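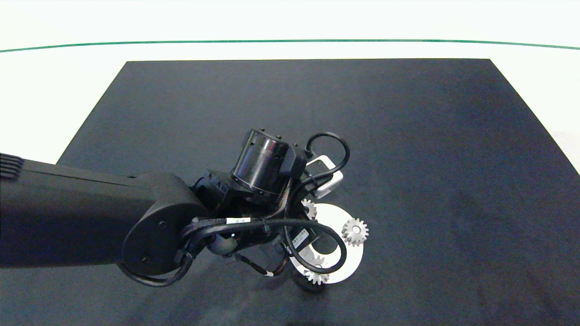

Jirkdale Shared Workshop - Help Tickets
Ticket 200: Arm drops gears, or declines to pick them up
Bench: 2
Status: Open (reopened, see below)
Category: Things that worked yesterday

Problem as reported

The arm is supposed to take small spur gears off the mat and put them on the white plate, one at a time, without drama. It gets to the gear, closes, lifts, and arrives at the plate with nothing. It then opens its fingers over the plate very carefully, as if something were in them. The control software (Flurum, the build everyone on this bench uses) logs each of these as a success.

What I expected: gear on plate.
What I got: a clean log and a gear still lying where it started.

Already tried before opening this ticket: restarting Flurum, restarting the arm, restarting the laptop, tea.

Update 1

Checked the dull things first. Cables seated at both ends, none of them pulling tight when the wrist turns. One loop did look as if it might snag when the elbow folds, so I ran the full reach with no gear in play and watched it. No snag. Retied it anyway and felt productive.

Homed the arm and sent it to the same spot 14 times. It landed in the same place every time as far as I can tell with a pencil mark and one good eye. So the arm knows where it is. It may just be wrong about where the gear is.

Update 2

Grip force. The setting goes up to 900 in units that the Moraver manual never names. Ours was at 200, left over from a foam block demo. At 200 the fingers touch the gear, form an opinion, and slide up off it. Raised it in steps. At the top of the range the gear pinged across the bench and I spent a while under it with a flashlight. Settled somewhere in the middle and wrote the number on tape on the laptop lid.

Better, but it still misses when the gear is lying flat and the fingers come down a hair too high. A spur gear is not very tall. The fingers close over the top of it and meet each other.

Update 3

Lowered the approach height until the tips just brush the mat. Then put a gear down by itself, well clear of its friends, and stopped the arm short so I could check the line by eye.

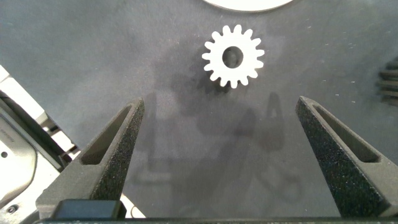
Left to right is fine. I had been ready to blame the finger alignment, and had a whole paragraph ready about whoever last took the gripper off, which I have now deleted. (It was me.)

The remaining suspect is the closing angle. If a fingertip meets the flat of a tooth, the grip holds. If it meets the corner of one, the gear turns a little as the fingers close and walks out sideways. You can copy this by hand with two pencils, and I recommend it if you have an evening you don't need.

Update 4

Closed this ticket at 4 pm after a good run. Reopened it at 4:20 pm.

The software part is a separate fault. Flurum marks a pick as done when the fingers stop moving. It doesn't ask why they stopped. Fingers shut on a gear and fingers shut on each other both count, so I added a check on the final gap: fully closed now means "missed" and the arm goes back for another try. The first time it ran, the log said "Oh" and nothing else. That was my own placeholder text and I'm leaving it in.

Still to do

- Slow down the last bit of the close so the gear has time to settle
- Try a thin rubber sleeve on the fingertips, if there's any left in the drawer
- Put the foam block settings in their own profile and name it something nobody will load by accident
- Find the gear that went under the bench

Please leave bench 2 powered off at the switch when you're done, and don't touch the number on the tape.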